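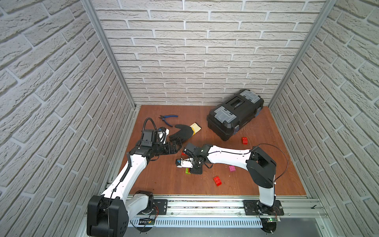
Small tools go missing in my shop more often than large ones, so I reorganized by size and by use. Pliers now go in the toolbox with the handles facing the latches. Work gloves go on top – coated palms down, cuffs out – and come out first. Toy bricks get a separate tub, as they jam under the lid.

Marites Tan asked about labels. I tried them in January and they peeled within nine days. A strip of colored tape on one end of the box has held up better.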